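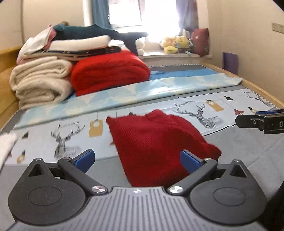
How should a ribbed knit be folded so that it stays flat on the shelf?

Fold it in thirds lengthways, with the ribs running along the long side, and then in half across the ribs. Smooth it once after each fold and stop there. Pulling on a rib to straighten it opens the stitches and leaves a wave in the edge.

Stitska Textile Notes - Gallery 3: Knits on the Bed

Page last revised 5th July

This gallery belongs to the folding section of the notes and deals with one combination that comes up often in small bedrooms: a knitted item laid out on a mattress, with other bedding still underneath it. There is rarely space for a proper table in a narrow room, so the bed becomes the work surface. The method below was written for that arrangement and has been in use at the Jitdale flats since March.

Caption

Dark red knit, fine rib, crumpled. The item is on a grey mattress, over a long white printed panel with three line-drawn deer. There is a raised fold at the top of the cloth and a small pointed corner at the upper left. The pointed corner is the one to take hold of first.

Notes to the caption

Starting point. A crumpled knit nearly always shows one corner more clearly than the others. Begin with that corner and follow the edge away from it by hand until the next corner is reached. Shaking the item out is quicker with woven cotton but is not advised with rib, as the weight of the lower half pulls the upper half long.

Surface. A mattress gives under the hand. Press lightly with a flat palm and work outwards from the middle. Pressing hard makes a hollow, and the cloth will settle into it with a crease that was not there before.

Layers. Where a printed panel or cover lies beneath the knit, it should be pulled smooth before folding starts, or else taken off the bed altogether. Two loose layers slide over each other and the lower one is easily folded in with the upper. A pale panel under a dark knit does have one use - the outline of the knit is much easier to see against it than against grey.

Colour. Dark reds should be washed separately from white bedding for the first few washes. After that, test with a damp white cloth pressed on an inside seam. If any colour comes off on the cloth, continue to wash separately.

Direction of the rib. Ribs have stretch across them and very little along them. A fold made across the ribs lies flat at once. A fold made along the ribs tends to spring back, so the lengthways thirds are made first and the cross fold holds them shut.

Storage

Folded knits go in the Brirance drawer inserts, item 186, with the folded edge upwards. The inserts take a small stack stood on its side - do not fill them to the point where items have to be pushed in. Larger pieces are better flat on a shelf in a Kassa box, item 911, with the heaviest at the bottom. Neither should be closed until the knit is fully dry. Rib holds damp at the seams after the rest of the item feels dry to the touch.

Printed panels are rolled, with the print on the outside, and kept apart from the knits. Folding a panel through a line drawing leaves a mark across the print, and ironing it out has to be done from the back at a low setting.

Order of work for a narrow room

Clear the far side of the bed first and work back towards the door. White and fluffy items are best kept well away from dark knits, which pick up loose fibres readily. A clothes brush will remove most of these, used along the rib only.

Related pages: Gallery 2, Woven Throws. Gallery 4, Fitted Sheets. Washing table for dark colours. Drawer and shelf sizes.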